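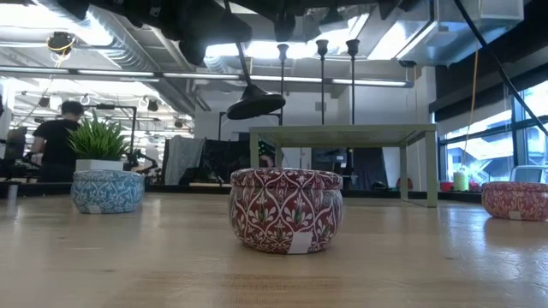

Darkthorpe Robotics Club > Student Projects > Vrabec two-arm table
Topic 2412: Spacing on the glass stand
Started 7/8/26

latchbit wrote:
Term project is the two-arm table, running the Vrabec task set. The task is to arrange the round pieces in a line on the glass stand, in front of the candlesticks, without touching the sticks. We have 207 logged runs so far. Right arm overshoots toward the front right corner of the stand. Left arm is fine. Controller is Mastska, stock gains, 400 ms settle before release. Has anyone on the other teams changed the settle time?

gearlash wrote:
Settle time is not your problem. We ran the same set in December and the error was the same with a longer settle. Check the base plate.

latchbit wrote:
Plate was checked. Bolts are tight on both sides.

north_rail wrote:
Tight is one thing and square is another. Do this in order:

1. Home both arms with the grippers closed.
2. Bring the right fingertips in beside the near right corner of the stand, low, and stop there. Leave the left gripper closed over the wood, pointing inward. Read the joint values for the right arm.

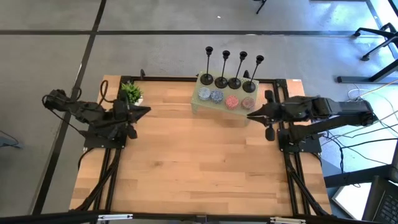 3. Compare with the values in your calibration file. If the wrist is off and the shoulder is not, it is the gripper offset.
4. If the shoulder is off, redo the plate.
5. Save a new file. Do not edit the old one.

gearlash wrote:
I disagree with step 2. The stand is turned slightly relative to the table, so its corner is a bad reference. Use a plank seam.

north_rail wrote:
Seams are hard to hit with pointed fingers. The corner repeats well enough as long as the stand stays put between readings.

gearlash wrote:
"As long as" is doing a lot there. It's glass on wood and it slides.

tacitweld wrote:
Tape the feet. Separate point on scoring: the Stukis rubric wants even gaps. The two blue ones nearly touch and then there is a gap before the coral one. That loses points even if every release is clean.

latchbit wrote:
Wrist is off, shoulder matches. So gripper offset. New file saved, six runs done, overshoot is smaller but still there. Gaps are next — I'll post the numbers when I have a full set.

gearlash wrote:
Post the old file too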